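Grovgate Community Board > Home & Garden > Furniture and Repairs
Thread: Oil or poly on a kitchen table, and please don't fight

zandgate_wumpini
Original poster

I have a pale wood table that I eat at, work at, and occasionally iron at when I can't face getting the board out. The finish is tired. I'd like to redo it before my in-laws arrive and set a casserole on it without asking.

My neighbor says oil. My brother says polyurethane. The man at the hardware store said "depends" and then went to lunch. What do you people use, and how long before I can eat off it?

Wumpini Osei, if you're wondering whose name is on the tool library waitlist for the sander. I've been number 27 since October.

brabec_z

Poly. Water-based, satin, three thin coats, light sanding between coats. Let it cure properly before you put anything hot on it. You'll be bored by how well it holds up.

Do not use gloss unless you want to watch the ceiling light while you eat soup.

old_vuorinen_road

Oil. Poly looks fine until the day it doesn't, and then you have to strip the entire top to fix one scratch. With oil you rub a little more in and go back to your life.

brabec_z

"A little more" being every few months forever. I had an oiled table. It was like having a horse.

old_vuorinen_road

I've oiled mine twice a year for as long as I've had it. It takes less time than this thread is going to.

kolar_vilem

Before anybody buys anything: what's on it now? And is it solid or veneer? If it's veneer and you go at it with a power sander you will be through to the layer underneath before the song on the radio is over. Ask me how I know. Or ask my wife, she tells it better.

Quick check is to look at the end of the board. If the grain on top carries on over the edge and turns into end grain, that's solid. If there's a thin line and then something else, put the sander down.

zandgate_wumpini

I looked at the end. There is a strip glued over it. So the table is keeping its secrets.

kolar_vilem

Edge banding. Assume veneer or some kind of sheet goods and be gentle. Look from underneath too, the maker usually didn't bother to dress that side up.

tothlubica

Chiming in from the laminate camp, a lonely place. My top is printed. I know it's printed because the same knot shows up in two spots. It has survived two children and a fondue set, and my finishing schedule is a damp cloth.

old_vuorinen_road

That's a photograph of a table.

tothlubica

And yet my plates don't fall through it.

jelinek_v

Can I disagree with everyone? Hardwax oil. You get most of the look of oil and a good part of the toughness of poly. It costs more and the can is tiny, so you will stand in the aisle doing arithmetic. I used the Grirnitz one on a desk and a bench and I'd buy it again, while complaining.

Thin coats. I cannot say this enough. Whatever the can says is thin, go thinner. My first coat stayed tacky for a week and I have a bench with a permanent print of a corduroy seat.

brabec_z

So the argument for it is that it's expensive and took an impression of your pants.

jelinek_v

User error. I own it. The desk came out great.

kolar_vilem

Hardwax oil is fine on veneer by the way, as long as the old finish is off. Scrape a hidden spot first. If water beads up on the underside of the top, there's a film finish there and the oil will just sit on it looking at you. Hand sand, with the grain, 153 strokes or however many it takes for you to regret this. Start no coarser than 180 grit.

zandgate_wumpini

Is the wavy kind of grain harder to sand? It doesn't run in one direction, it wanders off.

kolar_vilem

Follow the general drift and don't chase every curve. Fine paper leaves scratches too small to matter. Then wipe with mineral spirits and look at it sideways under a lamp, that'll show you what you missed.

brabec_z

Jelinek, you have that wavy blond stuff at your place, don't you?

jelinek_v

Pale wood, lots of movement in the grain:
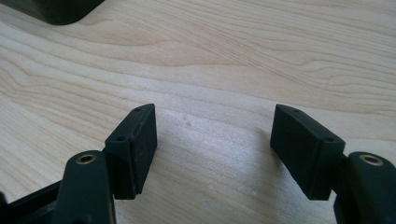
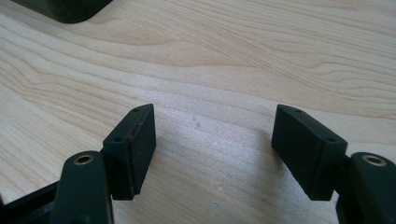
Back to the money question. One small can did the desk with enough left over for a stool. Don't buy the fancy applicator pad, an old T-shirt does the same job. Lay the rags flat outside to dry when you're done, don't ball them up in the trash. Oily rags can catch fire on their own and I'm not being dramatic for once.

tothlubica

My damp cloth has never caught fire.

old_vuorinen_road

Seconding the rags. Also, I'll accept hardwax oil as a form of oil, which makes it two votes to one.

brabec_z

It has wax in it. It's a swing vote at best.

zandgate_wumpini

Update: water beaded up underneath. So there's a film on it, and apparently I am hand sanding. I've bought 180 and 240 grit and a dust mask, and moved my laptop to the ironing board, so that swap is now complete.

Leaning toward the hardwax. How long until it can take a casserole?

jelinek_v

Light use after a couple of days, but read your can, they differ. Full cure is more like weeks. Use a trivet regardless. No finish likes a dish straight out of the oven.

brabec_z

Poly doesn't like it either, I'll give you that.

kolar_vilem

Buy two trivets. In-laws bring sides.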